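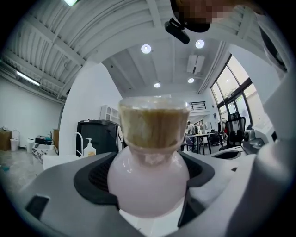

The pink bristly thing is the one thing in my bathroom I could sell, and I have been told so by three different relatives. It has been my position for years that the secondhand market has ruined the ordinary pleasure of owning things, and every visit home gives me fresh evidence. A pink glossy bulb of a base, a clear plastic cup on top, tan bristly stuff packed inside it: a person used to be able to look at an object like that and think nothing at all. Now the phone comes out. Somebody types in a few words, scrolls with a thumb, and announces that one went for 108 dollars last June, as if I had been hiding money from the family.

I don't object to selling things. I have sold a couch, two bicycles and a bread machine that I owned for eleven years and used for one winter. What I object to is the way every object in the house now walks around with a price tag only other people can see. My mother's gravy boat was a gravy boat until my cousin found out it was collectible. It has not held gravy since. It lives in a cabinet in a nest of paper towels, and at Thanksgiving we pour from a measuring cup.

The town I live in, Rornstead, used to have a junk shop. It was called Tenon, after the woodworking joint, and it smelled like a wet dog had been put away in a drawer. Nothing had a price on it. You carried a lamp to the counter, the man looked at the lamp, then he looked at you, and he said a number. If you had nice shoes on, it was a bigger number. This was unfair and everybody understood it, and people wore their bad shoes.

Tenon closed, and the space was taken over by a place that sells the same lamps with little cards tied to them. The cards say things like "honest wear." I paid 100 dollars there for a chair with honest wear, and one of its legs came off in my hand while I was putting it in the car. When I took it back I was told, very kindly, that the repair history was part of the piece. I still have the chair. It has more history now.

The other thing we lost is the gift. You used to be able to hand a neighbor a box of dishes and say take it, I'm sick of looking at it, and the neighbor would take it. Try that today. They will thank you, and then you will see a small cloud go across their face while they wonder whether you know what you've got. Some of them go home and look it up and come back to tell you, which is decent of them and also unbearable, because now you have the dishes again.

My aunt moved out of her house on Trurirberg Road last spring, and the family made a spreadsheet. It had 802 rows. There was a row for a jar of buttons. There was a column called "est. value" and a column called "wants," and the second column was nearly blank all the way down. Everyone agreed the stuff was worth something and hardly anyone wanted it in the house. I put my name next to the potato masher. My sister wrote underneath to ask if I was sure, as it might be a Tanasarn.

I don't know what a Tanasarn is. I didn't look it up, and I mash potatoes with it, hard, against the bottom of the pot, and when company comes I leave it out by the sink with potato on it.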